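Small Parts and How to Keep Them
Handout 4, Home Repair Basics, Wastby Evening Workshops

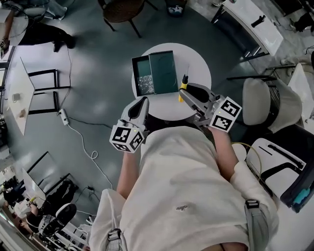 Why do screws get lost during a repair?
Mostly they go missing in the few seconds between coming out of the hole and being put down. A screw laid on a bare table rolls, a sleeve brushes it, and it's gone under the radiator.

So tonight is all about the box! I love this session, because a decent parts box changes how a repair feels more than any expensive tool (and I own too many of those).

1. The box
Get one with a lid that opens out wide, and at least one divider. Dark linings are wonderful for small silver parts, which show up well against dark green or black. Set it on the table before you pick up the screwdriver. A small round table is fine as long as the box stays well in from the edge.

2. Heap or sort?
Both have their place. A heap in one compartment is quick, and for a shelf held together with 40 matching screws it's all you need. For anything with mixed lengths – a radio, a sewing machine, the old Selley lamps we take apart next time – sort as you go. A long screw driven into a short hole can crack the casing, and there is no fixing that with glue.

3. The screwdriver
Bright handles are my favorite. Yellow, orange, whatever you can spot among the clutter. Check that the tip fills the slot and doesn't rock. If it rocks, stop and change it; a chewed-up screw head can cost you the whole evening.

4. Counting out, counting in
Write the number on paper before you close the box. The Tesfamariam clock kit, which we use in October, has 38 screws, and last term one table finished with 37 in the clock and spent ages hunting for the other. It was in a trouser cuff.

For next session
Bring something broken that runs on batteries only, nothing that plugs in. Empty out your junk drawer and sort the screws by length, then by head. Brultico sells a mixed refill bag if your drawer is sadly tidy.

Shares: 80

3 comments

brass_hinge: Trouser cuff! Mine was in my shoe.

Odds and Ends: Would an egg carton do for the sorting? I've got dozens.

petal44: Egg cartons are great until you knock one over. Tape it down.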